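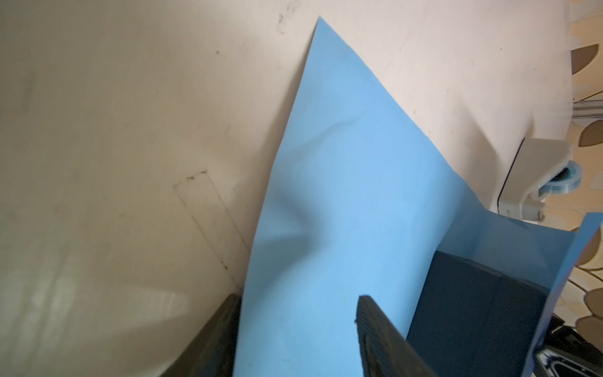

Chinyere wanted to know what it would do when the visitors went home. Rakiya Obi said she supposed it would do the same thing, only with less clapping.

They had driven over from Jivthorpe for the open day. The Hatcombe hall smelled of floor polish, and a young man from Gallagher kept saying "effortless" into a microphone. On the table the black fingers were busy with a blue sheet, which had buckled in the middle.

"My mother folded 201 of those before lunch," Chinyere said.

"Did she clap?"

"She swore."

The young man asked if there were any questions. Rakiya put up her hand and asked who straightened the sheet between turns. He smiled and talked about next year's model. She kept her hand up.

Print this story | E-mail this story

Recent fiction
The Redari Road
Two Keys for Hatcombe
August, Mostly Rain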